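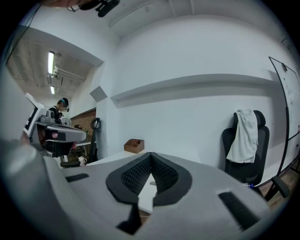
2019-06-19
Posted by: rowcover_ed

Service hours and the tracking form -- how are other schools handling this?

Our district is moving student service hours to an online form in July. The old system was a paper sheet signed by whoever supervised the work. The requirement itself stays the same: 42 hours before graduation, with at least 7 of them done in a single ongoing project.

The problem is the verification step. The new form (a product called Kodikara) wants a supervisor email address for every entry, and it sends a confirmation link that expires. Half of the places our students work do not have anyone who reads email on a regular basis. The Trareneck food pantry has one shared phone and a clipboard. If the link expires, the entry goes back to zero and the student has to submit it again.

I advise the service club, so these questions land on me. I would like to know what other advisers do about sites like this before I write up a procedure.

trareneck_parent2

Can you list yourself as the supervisor? Our swim team coach does that for the beach cleanup. He is there, he sees the work, he confirms it.

rowcover_ed

For club events, yes. I am on site for those. The pantry shifts are ones the students sign up for individually, and I am not there. I am not comfortable confirming hours I did not see.

mod_hallway

Moved this from General to Service Learning. Carry on.

dgl_77b

We have used Kodikara for two school years. The expiration period is a district setting. Ours was set to three days at first and we asked to have it changed to thirty. It took one email to the district office. Check that before you design anything around it.

The other setting to look at is "batch entry." If it is turned on, a site can confirm a whole month of shifts for one student with one link. It is off by default. With batch entry on, a pantry that opens its email once a month can keep up.

rowcover_ed

Thank you, that is useful. Does batch entry keep the individual dates? Our registrar wants dates.

dgl_77b

It keeps them. The student types in each date and the hours, and the supervisor sees the full list before confirming. The export has one row per date. The column for the confirming address is repeated on every row, so the file looks longer than it is.

oldgym_west

I will disagree with the general direction here. The paper sheet worked. We had 200 students on paper last year and the hours were in the registrar's hands by the deadline. The online form moves the work from the adviser to the site, and the site did not agree to it. A pantry is doing us a favor by taking teenagers at all.

dgl_77b

Paper worked for the adviser. From the registrar's side, someone had to type in every sheet. At our school that was a part-time position in spring. Lost sheets were also common, and a student who lost one had no copy.

oldgym_west

Students can photograph the sheet. Ours were told to.

dgl_77b

Told to, yes. How many did it?

oldgym_west

Enough. I do not have a figure and neither do you.

trareneck_parent2

As a parent I would take the online version, mostly for the running total. My older one found out in the last month of senior year that a whole summer at the Zallia garden was not in the file. The sheet had been turned in to the wrong office. We had to go back to the garden and get it signed again, and by then the person who had supervised was working somewhere else.

seedtray

The Zallia garden does its own log now, by the way. There is a binder in the shed, students sign in and out, and a copy goes to each school at the end of the month. If your district accepts a site log as backup evidence, the expired links matter less. Ask whether there is an upload field.

rowcover_ed

There is an upload field. The guide says attachments are "supplementary," and I read that as not sufficient by themselves. I will ask.

seedtray

Ours said the same thing. In practice the office accepts a signed log if the link has expired once already. It is not written down anywhere, though, so get it in writing.

kestrel_adv

Two notes from a smaller school:

The 7-hour ongoing project rule is handled badly in the form. It looks for the same project name on each entry, spelled the same way. "Creek cleanup" and "Creek clean-up" count as two projects. We give students a list of exact names to copy.

We also tried Dreltik before this. It had a phone confirmation option, a code the supervisor could type from any phone, and that would suit your pantry. It had no export worth using, so we dropped it.

oldgym_west

So the one with the feature the sites need has no export, and the one with the export lacks the feature. This is my point about paper.

kestrel_adv

It is a fair point for the sites. I would still not go back. We are a school of 200 and I have one prep period.

rowcover_ed

The spelling issue is new to me and I can see it causing trouble. I will make a name list.

Update after calling the district office: expiration is set to five days and can be changed on request by a principal -- not by an adviser. Batch entry can be turned on per school. They did not have an answer on site logs and are going to call back. The draft procedure for now is batch entry on, a thirty-day link, and a sign-in sheet at the pantry kept next to the clipboard they already have.

dgl_77b

Ask for the change before the July rollover. Settings lock for a while when the new school year is loaded, and last time ours stayed locked until classes had started.

rowcover_ed

Will do. The request form is on my principal's desk.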